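Home | Trips | Workshop | Kit reviews | Contact

The drive up to Stornlow took longer than I'd planned, so I got to the Undarness open day after the welcome talk and went straight to the back of the building, where the software people were. Good decision! I'd come to hear about Flarura, their planning and control package, and the bloke running that bench was happy to talk for as long as I'd stand there.

What I wanted to know was how two arms share one small space without clobbering each other. Flarura plans both arms together as one big system, then checks the joined-up path against a model of the cell. The control loop underneath runs at 1000 hertz, but the planner only gets a fresh look in every 40 milliseconds – so most of the cleverness is in what happens between looks.
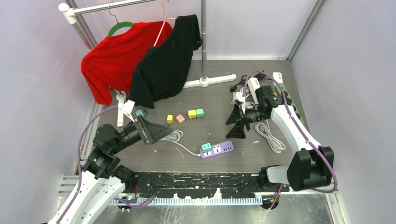
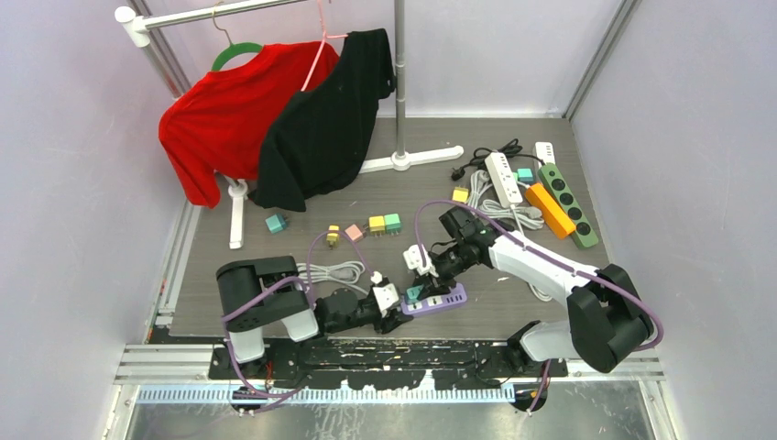
Two arms, plugs and power strips, with a clothing rack at the back.

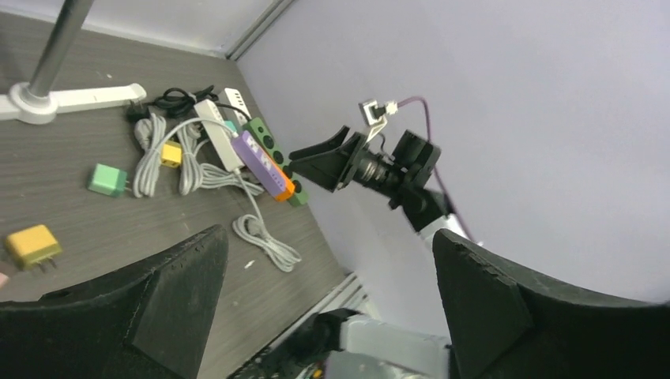
Cables are the thing that keeps them up at night, apparently. A rigid block has a pose and you're done, but a cord has no single pose, and the perception side has to guess at the bits tucked underneath something else. They've got around 2258 labelled recordings so far and he reckoned that was nowhere near enough.

I also had a go at the replay tool, which I'd happily take home. You scrub along a timeline and the planned path and the measured one sit on top of each other, colour-coded by error. There are 3 views and you can lock them together (I kept unlocking them by accident, sorry).

Liew had a stall near the door with joint encoders and some very decent sausage rolls. I'm going back in January for the tooling workshop – bring a jumper, the hall is freezing.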